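Subject: Second teardown cell – gripper and tooling order, need sizing before budget closes
Status: Closed
Opened by: Parveen Sivakumar, Bunting
Assigned to: Ruxandra Lazăr, Grondberg applications support
Product: Detia arm, two-finger gripper with wrist camera
Category: Pre-purchase / configuration

Parveen Sivakumar, 8:40 AM

We have one Detia cell running on desktop computers. It takes loose parts out of opened cases and puts them in trays. We want to buy a second cell in April and I have to hand in a budget line for it. The quote we got through Tullier lists the arm, the controller, the standard gripper and a tooling bundle. I need to know if the standard gripper is the right one to order or if we should be paying for the narrow fingers.

The reason I'm asking is processors. On the present cell we logged 134 processor picks. 83 were clean on the first try. On the rest the fingers either stopped short or pushed the chip to one side. If the second cell does the same, we will need a person standing next to it and the numbers I gave my manager don't work.

Things already tried:
– Homed the gripper again. No change.
– Lowered the closing force. Fewer chips pushed, more dropped.
– Swapped in our spare finger set. No change.
– Slowed the last part of the approach. Slightly better, but it adds time to every pick.

One from the wrist camera on the present cell:
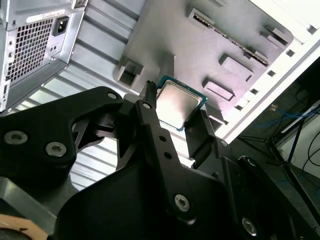 Processor between the two fingers, metal tray underneath.

The metal there has raised pads and cutouts in it, so the chip doesn't always have a flat area around it for the fingers to come down on. I don't know how much of our problem is that and how much is the fingers.

Ruxandra Lazăr, 10:15 AM

Thanks, the count helps. Some questions before I say anything about fingers, because the answer changes what belongs on the quote.

Do all processor picks go through the same program, whether the chip is on bare metal or on a board? Are you asking the cell to handle anything heavier than a processor? And which finger part is fitted now, the one that came in the box or one you bought later?

Please also send the gripper log for a normal shift. It is under Service, Export, and it will ask for a folder.

Parveen Sivakumar, 11:05 AM

Log attached. Same program for everything at the moment. We set it up for bare metal and never made another one.

Fingers are the ones from the box. The spare set we tried is the same part.

Heavier parts: yes, that's the plan for the second cell. We want it to lift power supplies once they are unscrewed. Right now a person does that. The supplies come in several shapes, so I have started a list by part number off the labels. Sending a view of one so you know what we're working with. If the camera can read these labels by itself we would drop the handheld scanner from the order, so please look at it with that in mind too.

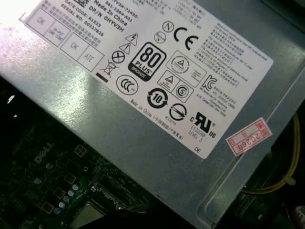
Power supply label with DP/N 0HYV3H. Glare on the casing, upper left.

The print I care about is the DP/N line. Everything else on the label can be ignored for our purposes.

Ruxandra Lazăr, 1:30 PM

Going through it in the order it affects your budget.

Label reading. I can read the part number line in your picture without trouble. The bright spot is on the metal and stays off the print I need, but it would take very little for it to move onto the label. The top of the label also runs out of view. I would keep the scanner on the order for now. If you want to drop it later, put the money into a diffuser for the work light first and run a week of reads to see what you get.

Lifting power supplies. I don't recommend the standard gripper for this, with either finger type. Please put a supply on a scale with its cables attached, because the cables count toward the load and people leave them out. Use the heaviest one on your list. Send me that weight and the outside measurements and I'll check them against the payload table for the arm at full reach. The other limit is how wide the jaws open. If the supply has to be picked across its long side you will run out of opening before you run out of strength. The wide-jaw gripper is a separate line item and needs the quick-change plate on the wrist. Your Tullier quote doesn't include the plate. Ask for it now. Adding it after delivery means a second service visit.

Processors. From the log, most of the failed picks show the gripper closing early on something other than the chip. I'd like to see a pick where the processor is on a board, if you have one.

Parveen Sivakumar, 2:20 PM

Will weigh them this afternoon. Board one is here.

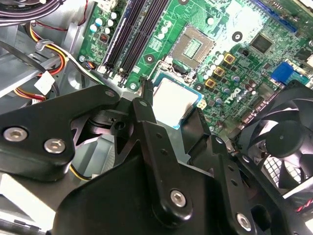 Finger width is what I'm trying to settle, because the narrow set costs extra on the quote and the bundle comes with a fixed number of sets. Our program treats every processor as if it's sitting in the open with clear space on all sides. On this board the chip is lying next to the empty socket, with the retention lever along the left side of the socket and a step of gold-colored chokes off to the right. I wouldn't want the standard fingers opening wide in there. The pins in the socket are exposed, and we sell good boards on, so a finger coming down in the wrong place costs us a board. What I need from you is a yes or no on the narrow set, and how many.

Ruxandra Lazăr, 3:45 PM

Yes on the narrow set.

Set the opening width in the program to a little more than the chip and pick a side to approach from, so neither finger travels over the socket. I'd make this a second program and keep the present one for bare metal. You can do this today on the cell you have, with the fingers you have, and it should show up in the failed-pick count even before new parts arrive. Narrow fingers will then help with the cases where there is only a small gap.

Quantity: order 7 sets for the two cells together. The tips are thinner and they wear faster, and the sets in the bundle are the standard part, so they don't count toward that. Ask Tullier to swap the bundle sets for narrow ones if they will. They have done it for other customers when asked before the order was placed.

Lead time on narrow fingers is 7 weeks. The arm ships sooner. If you want both on the floor together, place the finger order first.

Parveen Sivakumar, 4:50 PM

Second program is in and running. I'll leave it overnight and compare tomorrow.

Weights and measurements are in the attached sheet. The heaviest supply, with cables, is at the bottom.

Ruxandra Lazăr, 5:10 PM

Checked against the table. The arm is fine at full reach with the wide-jaw gripper and the plate fitted. The two longest supplies on your sheet have to be picked across the short side, so the program needs to know which way round they are lying. No extra hardware for that.

Parveen Sivakumar, next day, 9:25 AM

Failed picks are down with the second program, mostly on boards. Bare metal is the same as before, as expected. I've sent Tullier these changes to the quote:

Keep: arm, controller, standard gripper, handheld scanner
Add: wide-jaw gripper, quick-change plate, light diffuser
Change: standard finger sets in the bundle to narrow, total made up to 7

Waiting on their price. The budget line goes in with the old total plus the list price of the added items until they answer.

Ruxandra Lazăr, 9:50 AM

List looks right. One addition: get the mounting screws for the plate on the same order, as they are not packed with it. Closing this. Reply here if Tullier won't change the bundle and I'll open a request from our side.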